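Storing and refreshing sandpaper

Sandpaper curls when the paper backing takes up moisture faster than the grit side. Store sheets flat, grit down, under a board of the same size. A closed drawer is better than an open shelf. Discs keep best in their original sleeve.

Curled sheets can be recovered. Wipe the backing with a barely damp cloth, wait 5 minutes, then press under weight overnight.

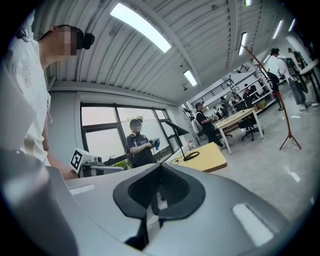
Clogged belts and discs are cleaned with a crepe rubber block. Run the sander at low speed and touch the block to the belt for 2 seconds at a time. Do not use the block on wet-or-dry paper; rinse that under the tap and hang it up.

Mark the grit number on the back of every offcut before tearing the sheet. Worn 300 is still useful for knocking back primer between coats.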